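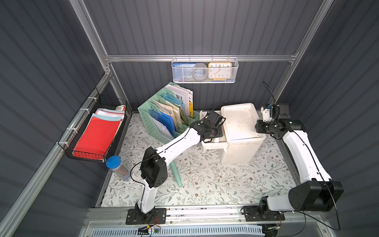 Kestetero Desk File Organizer, Mint Green

Reviewed August 2, 2026

I bought the Kestetero in March to replace a stack of trays from Sarnex that kept sliding apart. It's a slotted organizer with several compartments, and mine has been full since the first week. Blue plastic folders go in the front slots, loose sheets in the rear, and a thin yellow booklet lives at the right edge where I can grab it.

The slots hold paper upright even when packed. With only two or three sheets in a slot they slump forward – a piece of card behind them fixes it. Tall sheets stick up enough to read the top line, so I print headings large.

I keep it to the left of a white plastic storage box with a small pull-out drawer. The box is older and scuffed, and the lid collects dirt in the recess. The two fit side by side on a patterned mat with space left over in front.

Complaints: the green is paler than the Flindgate listing showed, and the instruction leaflet covers 3 other models but not this one. Delivery was slow.

I'd buy it again for papers in daily use. For long-term filing, get a proper drawer.

Otakar Vávra

4 out of 5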